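Tretau Two-Arm Bench
Demonstration visits and open day

Home > Benches and arms > Tretau > Come and see it

The Tretau is our two-arm table for picking, sorting and packing small, light, awkward things, the sort of goods that slide about and crinkle and never sit the same way twice. You can read the specifications further down this page, and plenty of people buy from those alone, but we would much sooner you came in and watched it for an hour. Our next open day is in June, doors from 10 am, and there's a kettle.

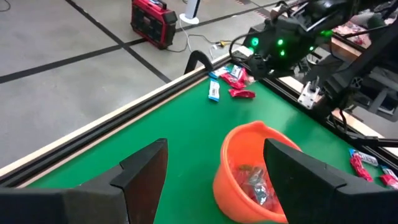
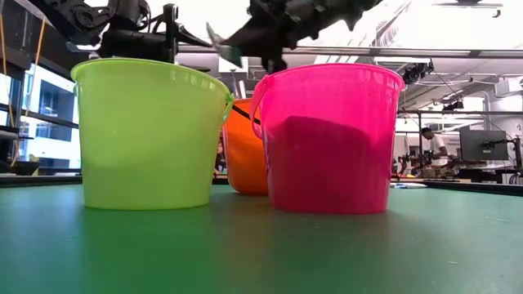 Wrapped snacks and an orange bowl in the first photo; green, pink and orange buckets in the second.

What happens on a visit

We've been running these mornings at Plummont for a fair while now and they have settled into a comfortable shape, although anyone who has been to one will tell you we wander off the plan as soon as somebody asks a good question. Jamila Herath looks after the demonstrations. She starts with wrapped snack bars, partly for the reason that everybody knows what one feels like in the hand, and partly (I suspect) because of what's left over at morning tea.

The bars get scattered on the table and the job is to get them into the bowl. It sounds like nothing much! But a foil wrapper is shiny and a bit floppy at the ends, and once a few are piled on top of each other the arm has to decide which one it can get hold of without dragging its neighbours along. Jamila likes to stop halfway and let a visitor muddle the bars up by hand. Please do muddle them properly. People are often too polite about it.

After that come the buckets. These are ordinary plastic ones in bright colours, and you can ask for them to be moved about, swapped or stood closer together between runs. If you're thinking of sorting by colour or by customer order, this is the part to watch closely, and do bring your own tubs or totes if they're a funny shape. We had a grower in last season with a crate that had a lip on the inside, and we learnt more from that crate in twenty minutes than from a month of our own fiddling. The gripper caught the lip on nearly every drop until Dilwyn changed the approach height, and that setting is now something you can adjust yourself from the front screen.

Some runs go wrong while you're watching. A bar gets pinched at the very end of the wrapper and drops, or the arm has a second look and then a third. We leave those in. You'll want to know how long a retry takes before you put one of these on your own floor.

The bench itself

Two arms, one either side of the working area, which can share a job or take half each
Camera at each wrist, plus fixed overhead views
Zundov parallel fingers, opening to 100 mm, fitted as standard
Green table surface as supplied on the demonstration bench; other colours to order
Black extruded frame, which takes most common slot fittings
Bench weight, with arms: 137 kg
Runs from a normal power outlet

On the fingers: the Zundov set is a thick, stepped plate with a narrow tip. We tried softer fingers early on and they were lovely with fruit and hopeless with anything flat. The stepped tip gets under the edge of a flat packet much better, and the wide part behind it gives a decent hold on something bulkier. If your goods mark easily there is a padded sleeve in the accessories list, and you are welcome to ask for it to be fitted on the day. Swapping takes a few minutes and one hex key, which we will let you do yourself if you're that way inclined.

On the table colour: people ask about this more than anything else. Green has suited us, but if most of what you handle is green as well then talk to us before you order. A mid grey is the usual answer.

On the software: the bench comes with Mridha, our own teaching program. You guide the arms through a task by hand a number of times, Mridha keeps the recordings, and you pick out the ones worth keeping. Dilwyn Morris runs a short sit-down session on it in the second half of the morning. You don't need to have written a line of code. It helps if you've got patience and don't mind doing the same thing over again slightly differently, and for that reason packers tend to pick it up faster than the engineers they came with.

Bringing your own goods

Yes please. Small enough for the bowl or the buckets is ideal. Nothing wet, nothing with exposed blades, and nothing live (we have been asked about crickets). If it's food, wrapped is best. Anything over 385 g each is better left for a separate booking on the heavier arms, so let us know ahead of time and we'll find you an afternoon.

Bring more than you think you'll need. A dozen of something tells us whether the gripper can hold it, but a good boxful lets us pile it up the way it arrives at your place, and the pile is usually where the trouble is. Creased, dented and badly sealed ones are very useful too, so have a rummage in the reject bin before you leave.

Getting around on the day

The demonstration area is a working lab and our own people will be at their desks while you're there. They're friendly and they are used to being peered at. There are lines taped on the floor and leads about the place, so flat, closed shoes please, and keep hold of little ones. Kids are welcome if they come with an adult who isn't also trying to take notes.

You can take photos and video of the bench and of your own goods. Please check with anyone who'd be in the shot. If you'd like the recordings from your own session, ask Dilwyn before you go and he'll copy them for you. The files are big, so a memory stick is handy.

We keep groups small enough for everyone to stand near the table. If June fills up we put on another morning, and we'd rather do that than have people craning over shoulders at the back.

Booking and prices

Visits and the open day are free. A half-day trial with your own goods, including a written summary of what worked and what didn't, is charged at $385, and we take that off the price if you order a bench afterwards.

To book, use the form on our contact page and put "Tretau visit" in the subject line. Tell us what you'd like picked up, what it needs to go into, and how it turns up at your end (loose, boxed, on a belt). Jamila reads these herself and usually writes back with a question or two.

Related items
Zundov padded sleeve, pair
Spare table top, mid grey
Mridha extra seat
Tretau castor kit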